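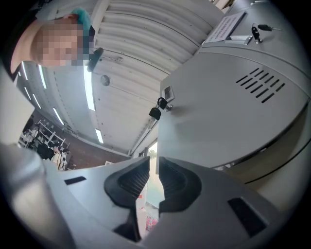 How Does a Barcode Work?
Stirkero Learning Pages: Machines That Read
Updated July 2023

A barcode is a number printed in a form that a machine can read. You will find one on most cereal boxes, library books and cartons of juice. The number is usually printed twice: once as bars, for the scanner, and once as ordinary digits underneath, for people.

This page explains the kind of barcode found on groceries in the United States. It is called UPC-A. The letters UPC stand for Universal Product Code.

What the number means

A UPC-A barcode holds 12 digits. It does not hold the price. It does not hold the name of the product either, or the date it was packed. It holds a number and nothing else.

The store keeps a list in its computer. Next to each number, the list gives a name and a price. When a scanner reads a barcode, the computer looks for that number in the list and sends the name and price to the checkout screen. This is called a lookup.

Suppose a small store called Wekorov Foods sells 1,253 different products. Its list has 1,253 lines. If the store decides to charge less for soup, a worker changes one line in the list. The barcodes on the cans stay the same.

Every can of the same soup, in the same size, has the same barcode. A bigger can of that soup has a different one. So an ordinary grocery barcode can tell the store which product it is, but it cannot tell one can from the can beside it.

Bars, spaces and modules

Look closely at a barcode and you will see bars of different widths. The spaces between the bars have different widths too. The scanner measures both.

The narrowest bar is one module wide. A module is the unit of measurement inside a barcode, in the same way that an inch is a unit of measurement on a ruler. Every bar and every space in a UPC-A barcode is one, two, three or four modules wide.

Each digit takes up seven modules. Inside those seven modules there are always two bars and two spaces. The pattern of widths tells the scanner which digit it is looking at.

These are the patterns for some digits on the left half of the barcode. The order is space, bar, space, bar.

0: widths 3, 2, 1, 1
1: widths 2, 2, 2, 1
2: widths 2, 1, 2, 2
3: widths 1, 4, 1, 1

Add up any row. The answer is seven each time.

On the right half of the barcode the widths are the same, but the colors trade places. The order becomes bar, space, bar, space. This difference between the halves lets the scanner tell whether the barcode is the right way up. If the package is upside down, the scanner's computer notices that the right-hand patterns came first, and it puts the digits back in order.

Guard bars

Some bars do not stand for any digit. They are called guard bars. On many packages they are a little longer than the others and reach down between the printed numbers.

There is a set of guard bars at the left end, a set at the right end and a set in the middle. The end sets are each three modules wide: bar, space, bar. The middle set is five modules wide: space, bar, space, bar, space.

The guard bars show the scanner where the code starts and stops. They also show how wide one module is. This matters because barcodes are printed in different sizes. A barcode on a large box may be wider than one on a pack of gum, but both use the same pattern.

You can work out the full width of the code in modules:

Left guard: 3
Six digits: 42
Middle guard: 5
Six digits: 42
Right guard: 3
Total: 95

There must also be blank space on both sides of the code. This is called the quiet zone. If words or pictures are printed in the quiet zone, the scanner may not find the beginning of the code.

How the scanner sees

Many checkout scanners use a laser, which makes a thin beam of light. A moving mirror inside the scanner sweeps the beam across the barcode very quickly. The eye sees a line of light, but it is a single moving spot.

White paper reflects a lot of light. Black ink absorbs most of it, so very little comes back. A part called a light sensor measures the light that returns to the scanner. As the spot crosses a space, the sensor's signal goes up. As it crosses a bar, the signal goes down.

The scanner now has a signal that rises and falls. A small computer measures how long each high part and each low part lasts, compares those times with one another, and works out the widths in modules. It then matches the widths to digits.

The laser in most store scanners is red. Red ink on white paper reflects red light almost as well as the paper does, so a red barcode on a white box cannot be read by a red laser. Dark blue and dark green bars usually work. Black on white works best.

Other scanners have a camera instead of a laser. They take a picture of the whole code and look for the bars in the picture. A phone reads barcodes this way.

Never look into the window of a laser scanner, and never point one at a person's face.

The check digit

Scanners sometimes make mistakes. The label may be scratched, or the package may be wrinkled. The last digit of the barcode is there to catch these mistakes. It is called the check digit, and it is worked out from the other 11.

Take these 11 digits:

4 1 2 5 3 0 0 7 6 8 1

Step 1. Add the digits in the first, third, fifth, seventh, ninth and eleventh places.
4 + 2 + 3 + 0 + 6 + 1 = 16

Step 2. Multiply the answer by three.
16 x 3 = 48

Step 3. Add the digits in the second, fourth, sixth, eighth and tenth places.
1 + 5 + 0 + 7 + 8 = 21

Step 4. Add the answers from steps 2 and 3.
48 + 21 = 69

Step 5. Find the number that must be added to reach the next multiple of ten.
69 + 1 = 70

The check digit is 1. The full number is 4 1 2 5 3 0 0 7 6 8 1 1. If the answer to step 4 is already a multiple of ten, the check digit is 0.

The scanner does the same sum each time it reads a code. If its answer does not match the check digit, it rejects the reading. A laser scanner sweeps the code many times a second, so it can usually try again before the package has moved away.

The check digit always catches one wrong digit. It also catches most swaps, where two digits next to each other trade places. It misses a swap if the two digits are exactly five apart, such as 1 and 6. Two or more wrong digits may also cancel each other out — this is rare, but it can happen.

Barcodes in a library

A library needs a different system. It may own four copies of one book, and it has to know which copy was borrowed. Each copy therefore gets its own barcode label.

The Todorova Children's Library has 3,000 books. Of these, 2,000 are story books and 1,000 are fact books. It needs 3,000 different numbers, even though many of the books are copies of the same title. The library card has a barcode as well. To lend a book, the computer reads the card and the book and stores the two numbers together. When the book is returned, the computer marks the loan as finished.

Libraries do not have to use UPC-A for their labels. There are other kinds of barcode, and some of them can hold letters.

Square codes

A barcode made of bars can be read along one line. The height of the bars adds no information. It gives the scanner more room to aim, and it helps when part of the label is damaged.

A QR code is a square made of smaller squares, dark and light. It stores information both across and down, so it can hold much more than 12 digits. It can hold a web address, for example. The three large squares in its corners help a camera find the code and work out which way it is turned. A QR code also contains extra data that allows the reader to repair small gaps, so one with a small scratch can often still be read.

Try it

You will need an empty food package with a 12-digit barcode, a pencil and paper.

1. Copy the first 11 digits. Include the small digit printed to the left of the bars.
2. Follow the five steps above.
3. Compare your answer with the last digit on the package.

If they do not match, check step 1 again. The usual mistake is to start counting from the second digit.

Words to know

Check digit: a digit worked out from the others, used to find mistakes.
Guard bars: bars that mark the ends and the middle of the code.
Lookup: finding a number in a list to get the information stored with it.
Module: the width of the narrowest bar.
Quiet zone: the blank space on each side of the code.

Next in this series: Why Does the Vasumar Ticket Gate Open?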